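Home | Guides | FAQ | Delivery | Contact

Protecting wooden worktops and tables: frequently asked questions

30/09/2026, by the Gethin guides desk

The answers below apply to solid and veneered wood used indoors. For outdoor furniture, see the separate guide.

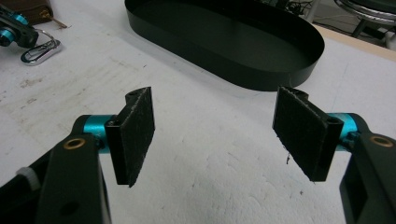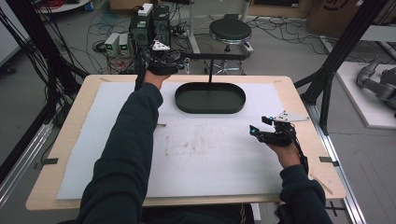 Which finish should be used on a table in daily use?
A hardwax oil such as Urel is suitable for most tables. It soaks into the surface and can be repaired in patches. Varnish resists water for longer, but a damaged area normally has to be sanded back in full.

How much oil is needed?
One 200 ml tin of Urel covers a small table with two thin coats. Bare softwood takes up more on the first coat.

How long should the finish be left before a mat or cloth is placed on it?
Seven days at room temperature. A covering laid too early traps solvent and leaves a dull patch.

Can a foam mat mark the wood?
Yes. Some foams contain plasticisers that soften varnish under steady pressure. Lift the mat once a week and wipe both faces. If the surface feels tacky, stop using the mat and let the finish harden in open air.

Why is the wood paler under the mat?
Most timber changes colour in daylight. The covered part will usually catch up over several months if left bare. Cherry changes fastest.

How are water rings removed?
White rings are in the finish and often respond to a fine abrasive paste (Prikik, stock no. 349). Black rings are in the wood itself and need oxalic acid. Wear gloves and rinse well.

Is Zulik cleaner safe on oiled wood?
Only when diluted. Used neat, it strips oil. Zulik is also sold as a ready-mixed spray, stock no. 664.

Does the edge need separate treatment?
End grain absorbs more than the face. Apply one extra coat.

Comments (3)

oakandash: Seven days is optimistic in an unheated room. Mine was still soft after nine.

t_morley: Does the Prikik paste work on matt varnish, or will it leave a shine?

benchend: It will leave a shine. Go over the whole top or leave it alone.

Previous | Next | Back to top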